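Wed 12 January

Wax room, Nunonley. In by first light, heater on, took ages to get the room up to anything like working warmth. Irons wouldn't hold until it did. Note for next time: heater on the night before, low, door shut.

Jobs for today as left on the board
- race skis for the Ruddock relay, base check and first layers
- glide test, new hard block from Zerkulton against our usual
- finish the edge on the Ellia pair
- sort out the brushes (again)

Started with the Ruddock skis. Bases better than feared. One pair has a scratch running from under the binding almost to the tail, left ski only, shallow. Filled it, left it to set, scraped flat. You can feel it with a fingernail still but not with the flat of the hand. Will do. Second pair had old grip wax smeared right down into the glide zone, somebody has cleaned it with a rag and just pushed it about. Remover, fibre paper, wait, remover again. Please don't put skis back on the rack like that, a strip of tape on the tip is enough to say it isn't done.

Soft base wax on everything, scraped warm to lift the dirt. First scraping came off grey on all of them. Second cleaner. Third on the bad pair only. Then left to cool on the back rack, not by the heater. Had the argument about this last season, still of the view that slow cooling is better and I've never had a bad ski from it.

Glide test. Course is the same as before, top of the bank by the fence post down to the flat, 200 metres to the line and then see how far they run on. Snow old and coarse on top, firmer underneath, a bit of new stuff blown in at the side of the track. Kept out of that. Air cold and dry, snow colder than the air at the start and then not by much. Swapped the skis left to right between runs, same boots, same tuck, no poling. Tried to start from standing each time and let go of the post with no push. Easy to cheat without meaning to.

What I can say:
Usual block - steady, same every run, nothing special, slows on the flat as it always does.
Zerkulton hard - slower off the top, sticky nearly, then quicker than ours once moving. Ran on further on the flat every time bar one, and that one I caught the soft edge of the track so I'm throwing it out.
Zerkulton hard over our usual soft base - not much in it. Would want more runs.

So it's a wax for a course with speed in it. The Ruddock loop has that long pull up out of the trees at slow speed, don't know that I want something draggy there. On the other hand the finish is a long flat run-in. Would like to test again on a fresh track before saying anything to the team. Also it's a pig to iron in. Needs the iron hotter than I like on a thin base, and it went on patchy, and when it's cold it chips under the scraper and flies everywhere. Found a flake in my tea. Scrape it while there's still a touch of warmth in it, then brush when fully cold.

Iron temps. The dial on the old iron is out, has been for a while. Checked it against the probe, and it reads lower than it is at the top end. Have put a pen mark on the dial for where the hard block wants to be. DON'T go past the mark. If it smokes it's too hot, whatever the dial says. New iron is fine.

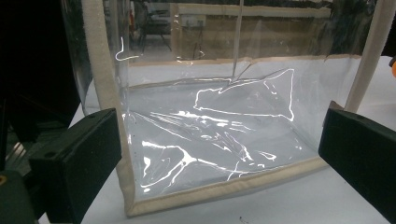
Storage of the race kit next. Everything on the shelf is in a mess of carrier bags and ice cream tubs, and the travel box for away races is worse. Want to go over to clear bags so you can find the right block without tipping the lot out. The sort I like is the see-through one with the beige padded edging along the seams, the edging gives it some shape and it will stand up on a white top by itself even with the plastic all creased. Only gripe is the shine, you get bright streaks all over it under a light, so a label inside would be hard to read. Labels on the outside then, tape and marker. One bag for hard, one for soft and base, one for grip wax and klister. Klister gets its own seperate bag and stays there, no exceptions, I am still picking it out of the bottom of the travel box from last March. Brushes not in bags at all, they want air.

Brushes. Bronze is nearly done, bristles leaning all one way, someone's been using it in both directions. Tip to tail only. Horsehair good. Nylon one is clogged with what I think is the old flouro stuff from years back, can't be sure, so it's out of the race set for good and I've written NO on the handle. Same with the cork next to it. Not worth the bother of failing a check on account of an old cork. Need a new bronze and a new nylon, on the list.

Ellia pair. Left these till after lunch as the light's better on that side. Soft spot in the sidewall near the tip of the right ski, which we'd all looked at and said was cosmetic. It isn't quite. Pressed it and it gives. Ran some epoxy in, clamped it between the two bits of old pole with baking paper so it won't stick. Leave the clamp ON till tomorrow please, even if you want the vice. Left ski I finished: edge cleaned up with the fine file, then the stone, then a rub of wax along the sidewall. Camber checked against its partner by squeezing them together by hand, closes where it should, touch of daylight under the binding still. These were always a stiff pair. Better for hard snow and someone who kicks properly.

Flex numbers. Put the relay skis through the tester while the Ellia was clamped. Pair with rack tag 37 has gone softer than the card says it was at the start of the season. Did it twice, same answer both times. Either they've lost a bit of life or the card was filled in wrong, and the handwriting is mine so could be either. Rack tag 80 bang on its card. Would move 37 to training skis and bring 80 up in its place for the first leg, but that's a change to make with the team in the room, so not done it. Left both on the front rack.

Structure. Not touched it. Snow's too cold and dry to want anything coarse on the base, and the fine linear that's in there already seems right. If it warms before the race we'd put a hand structure over the top, last thing, after brushing, one pass, light. I've put the roller in the drawer under the vice and NOT in the travel box, must move it over before we load. Must. We left without it last time and spent the whole morning borrowing.

Grip wax. Didn't test properly, only had time for a quick jog up the bank on the classic pair. Blue held, a bit slippy where the wind's polished it. Thin layers, more of them, corked smooth. Tried one extra layer a hand's width further forward and it was better on the steep part and I couldn't feel it dragging on the way down. Do that one again with somebody else's legs.

Order to go in:
bronze brush, nylon brush
base wax, the big block, we get through it
fibre paper
cork
scraper, perspex, thick (the thin ones bend and you end up scraping a hollow)
marker pens
masking tape
clear bags as above
Came to 466 with the brushes in, which is over what I've been told to spend. Could drop the nylon till the spring or buy the cheaper perspex. Not dropping the base wax.

Scraper sharpener has a nick in the blade, leaves a ridge. Turned the blade round, fine for now, no more turns after this.

Floor swept, scrapings bagged, extractor left running for a bit then off. Filter on the extractor is filthy, haven't got a spare, add to order so that's more money.

Tomorrow
- clamp off, check the Ellia sidewall, flush it with a scraper
- second layer on teh Ruddock skis, hard block on one pair only till we've tested again
- glide test early, before the track gets skied in
- grip test if there's two of us
- ask about 37 and 80
- roller in the box

Heater's on low and the door's shut. Back door sticks, lift it as you pull.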